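Notebook – Trotlow open day, April

Writing this up the same evening while it's fresh, because last year I waited and ended up with half a page of arrows I couldn't read. Went with Yabsira and Normunds. The host was the Osard group, who have the whole ground floor at Trotlow now, and wow, they have done a lot with it since we were last there. Sigita Kütt did the welcome and then kept turning up at every station, which was great for us, as she answers things straight.

09:40 – Coffee, badges, then straight into the bin-picking hall. Two cells running side by side. The older one is the Limberg cell we saw drawings of in the fall. It picks rigid cartons out of a tote and sets them on a belt, and it is FAST now. Normunds asked for the cycle target and got 300 picks an hour, with a person loading the totes. The newer cell does the same job with pouches and sachets, and this is where I stood for most of the morning with my nose on the guard.

Bagged food is a lovely horrible problem. A pouch changes shape when you touch it, the air moves to the other end, the print crinkles, and your nice grasp point is now a fold. They have suction cups with a soft lip on the left tool and a two-finger pinch on the right, and the planner picks between them per item. I had assumed suction would win every time on film packaging. Watching it, the pinch on the top seal was so much calmer! The bag hangs straight, swings once, and goes down. Must try this on our own rig before we order more cups.

10:50 – Barış Güler's talk on placing. Best session of the day for me. His point was that everybody in the room (me included, guilty) spends their time on the pick and then just lets go of the thing. Placing into an open wire basket is its own task: the floor is a grid, corners catch, the item has to lie down without sliding under what's already in there. He works from recordings of people doing ordinary shopping, and goes through them slowly, hand by hand. He stopped the playback every few seconds and let us argue, and we did argue.
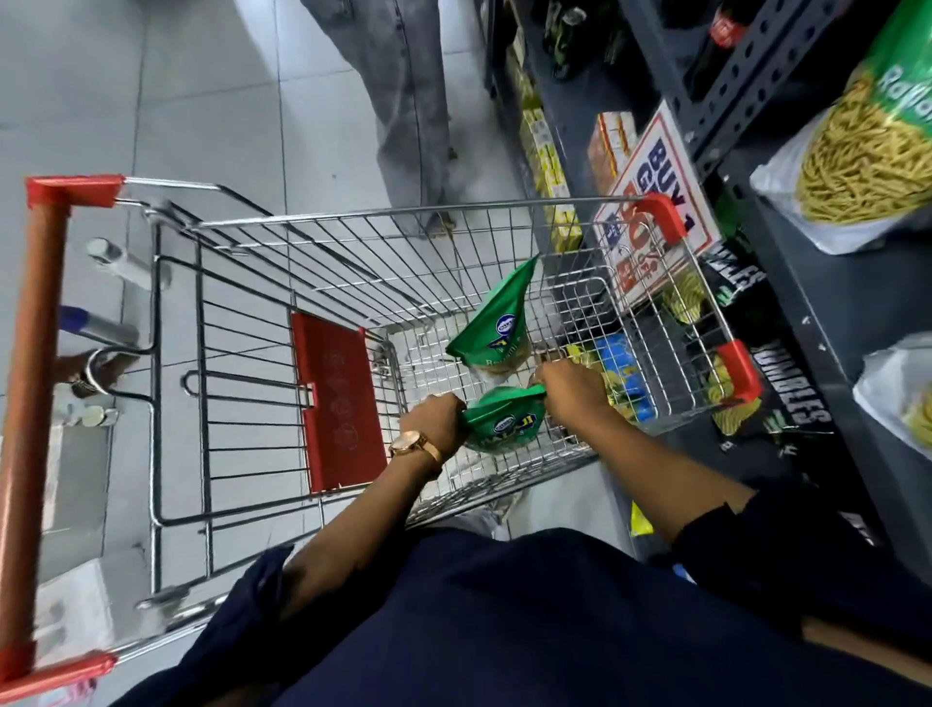 Green snack bags into a wire cart, two hands.

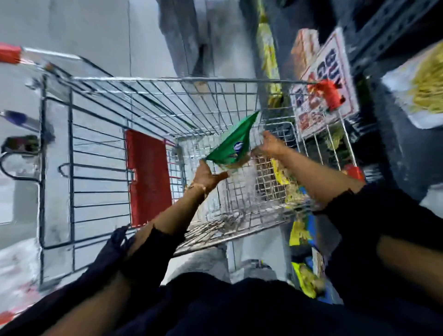
Is one arm enough for soft bags?

For small sachets one arm does fine, and the Limberg cell proves it, but for a full-size pouch Barış wants two, so that one hand can hold the top while the other controls where the bottom ends up. He also thinks the second arm can be a much simpler and cheaper one.

Yabsira pushed him on grip force and he was open that they don't have a good number yet. The film thickness varies too much between makers. They start low and close until the slip signal goes quiet, then hold. Crude, he said, and it works most of the time. I'd like to see the signal itself. He promised to send a plot.

Also from the talk, in no order:
– child seat flaps are a menace for the depth map, up in one cart, flat in the next
– chrome wire gives specular streaks, they mask the basket using a model of the cart and don't even try to reconstruct it
– shelf clutter behind the basket gets cropped by distance, threshold set by hand
– keep the release height low and let go one finger at a time (this made a visible difference in the demo afterwards, I want it)

12:15 – Lunch. Soup, good bread. Sat with Austra Liepiņa from Strazds, who build the mobile base Osard is using. She had strong views about casters. Carts drift when you lean on them, so an arm pressing a bag down into the basket is also pushing the basket away, and the base has to know about it. Their fix is a light contact with the handle from the base side. Simple. I drew it on a napkin, napkin is taped on the next page.

13:30 – Live demo on the mobile base. Mock aisle, real shelves, real groceries. Item list of 52 products, visitors got to call them out. I called a bag of puffed corn and it found it, reached in, lost it on the hook, backed off, tried again from below and got it. Cheering, and I may have been the loudest. The place into the cart was gentle, too. Then somebody called a glass bottle and it refused, as it is supposed to.

They did have one proper stop. The wrist camera cable snagged on a slotted upright and the arm froze where it was. Sigita used the pause to show the recovery screen, and it's very readable: last good pose, reason for stop, one big button. Ours gives you fault 411 and a manual. Going to borrow this idea shamelessly.

15:00 – Open floor, questions. Data came up a lot. They have 400 place sequences labeled by hand so far and say the labels for the release moment are the ones worth paying for. Normunds wants to check whether our own labels even have a release moment. I think they only have "grasp" and "done". Ugh.

To do:
– try pinch on top seal with the pouches in the gray tote (me)
– cart model masking, ask Barış which mesh they use (Yabsira)
– add release label to the schema, relabel a small batch first (Normunds)
– reply to Austra on the handle contact, she offered to lend us the bracket
– mock up the recovery screen

Left at 16:20, missed the first train and talked about casters on the platform until the next one.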